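Nineteen winters of other people's laundry

I had only meant to ask Olga Baptista about getting candle wax out of a tablecloth, and I ended up staying until the light went.

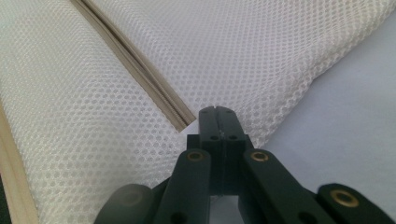
Olga has run the Drudstead launderette, at the bottom of Kistlow Hill, for 19 years, and she talks the way she folds, very fast and without looking at her hands. She was brought up over her aunt's dry cleaning shop in Gallville and swore she'd never go into the trade. "I wanted to do hair," she told me. "I did hair for 12 weeks. Then my aunt broke her wrist and that was that." The first thing she wanted to set me straight on was delicates. She swears by mesh bags, the plain white sort with little honeycomb holes and a zip, and she gets quite heated about people who own one and leave it in a drawer. "Bras, tights, anything with a hook on it. In the bag, zip it right up, done. I've picked more underwires out of that drum than I've had hot dinners!"

I asked what people get wrong most often and she didn't even draw breath. Powder. Far too much of it. "They pour it in like they're feeding horses," she said. "Then they come back and say the towels are stiff. Well, yes, my love, they're full of soap." Her cure is a hot wash with nothing in it at all, and I tried it when I got home (my bath mat is a changed creature).

The launderette was called Torres when she took it over, after the man who had it before, and plenty of the older customers still call it that. She kept his big dryers and his awful orange bench. The rent was 300 a month back then - she laughed for quite a while after telling me that, and wouldn't say what it is now.

October is her busiest month, when the duvets come out. Students turn up too, some of them with a whole term's worth in one bag. "One lad asked me which end of the machine the clothes went in," she said. "He's a dentist now. He still comes in, he does his own sheets, lovely boy."

We stopped twice so she could sort out a jammed coin slot, and once so she could tell a man that no, he couldn't wash a dog bed with his work shirts. I asked if she ever thought about packing it in. She has a sister by the sea who keeps on at her about it. "I went for a fortnight last summer," she said. "I ironed her curtains."

The candle wax, by the way: let it go hard, scrape it with a spoon, then brown paper and a warm iron. She says to keep moving the paper.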